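Clodwood Bimanual: potato bagging subset
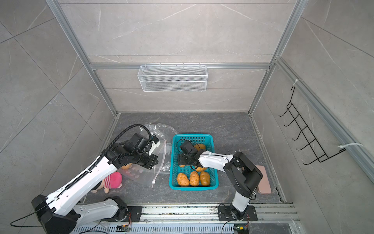 Part of the Clodwood teleoperation set, recorded by Fluvex. The task is to move potatoes between a perforated basket and a zip-lock bag using 2 rail-mounted arms. An operator drives both arms from a leader pair, and no scripted motion is used.

Contents
23 episodes, each up to 45 seconds long
Joint positions and gripper opening for both arms
Fixed camera and wrist camera video
One text instruction per episode

Layout
episodes/ holds one folder per run. meta/ holds the instructions and calibration files. Left arm values always come first in the state vector.

Loading
Use the Clirnis reader, version 2 or later. Older versions swap the gripper columns.

Known issues
Clear bags are hard to pick out in depth, so depth is left out of this release. Other objects may be lying in the cell and are not labeled. Failed grasps are kept and marked in the retry field.

License
Research use only. Send corrections to the Delorme tracker under "bagging".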